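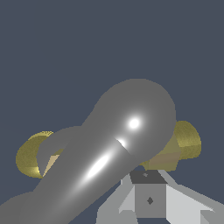

*Gripper fingers on either side of a rounded gray part, simulation view.*

# Akolgo Valve Cell

The Akolgo cell by Prarov opens and closes hand valves on a test line. It does the repeated turning that line staff would otherwise do by hand, up to 85 cycles per batch. Each job is built and checked in simulation before the arm runs it on the floor.

Risport has 6 cells at its fittings plant. Operators there used to stay at the bench for a full batch. They now load a tray, start the program and go on to leak readings and paperwork. No jobs were cut. Two bench posts became setup posts, and the pay grade went up one step. Some staff miss the bench work, and Risport still keeps one manual station open.

New handle shapes are added from the setup screen. The approach point is set beside the lever, and the push is tried in simulation first. 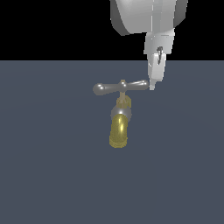

## What's included

- Arm, gripper and controller
- Jendusport simulation license, 4 seats
- Setup training for two operators per shift
- Floor guard and stop button

Allow 30 minutes for a changeover between valve types. Spare finger pads are sold separately.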